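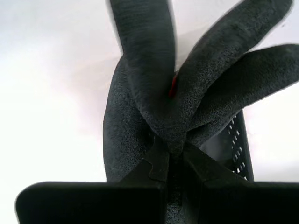 Charcoal piece, three lobes up, pinched at the neck. Bit of red in the fold.

November 10, 2020
Workshop notebook, soft goods bench, Gilivside

Charcoal fleece lot from Drukine, first pieces out of the bag. Nap is coarser than the swatch card from April. Pitted in places, could be felt or terry. Not sure I mind it. Dark gray is going to show every bit of lint though, so lint roller before anything gets packed.

Red: you get a sliver of it between the left and middle lobes. Didn't expect it to show that much. Need to check if it's the lining or stray thread from the Bognár spool. If lining, trim the allowance before turning. If thread, just pick it out. DON'T glue it, see the Flirach mess.

Neck bunches hard when gathered, deep folds. Body below the lobes stays nice and round. Try a narrower gather, or take some bulk out of the seam there. Pattern 788 has the old neck width, dont use it until I redraw.

To do
- brush test on an offcut, both directions, see if the lighter streaks come out
- weigh stuffing again, scale was set to ounces (again)
- ask Drukine if the order of 210 can be swapped for the smoother nap. Minimum on a new lot is 1000, too many for us
- new needles, the 3000 pack is way overkill, get the small box

Lobe tips look OK, rounded, no points. Leave that part of the pattern alone.

Someone took the good shears off the bench, pls bring them back.

Gilivside Workshop | Shared notebook | Contact the bench | Back to top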